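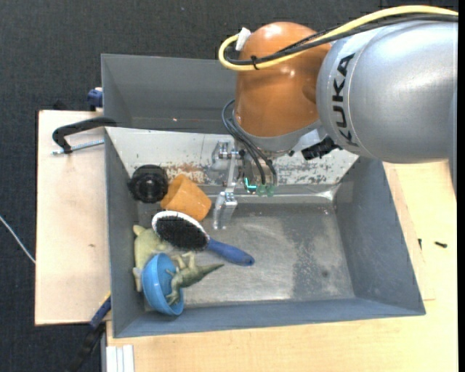
Why the Robot Dropped the Hairbrush

Robots in movies never drop anything. Robots in real life drop plenty, and the one at the Tuton workshop had a very bad July.

Its job was easy to explain. Look in the bin, pick something up, put it in the next bin. Hairbrush, cup, toy lizard, it didn't matter. Out of 1,040 tries it got 918 right, and the people in charge were feeling pretty smug.

Then it started letting go halfway.

Everyone blamed the hairbrush. Brushes are awkward: bristles at one end, a long skinny handle at the other. But the robot dropped the cup too, and you can't blame a cup for having bristles.

The trouble was air. This robot squeezes with air pushed through hoses, a bit like a bike pump. One hose rubbed against a bracket every time the arm turned, until it had a hole smaller than a poppy seed. The squeeze should have been 60 on the dial. It kept sliding down.

So why didn't the robot stop? It only checked its squeeze once, at the start. After that it trusted itself, like you do when you carry six glasses to the sink.

The new hose cost less than lunch. Now the robot checks its grip all the way across, and if the air gets low it stops and beeps. It beeps a lot.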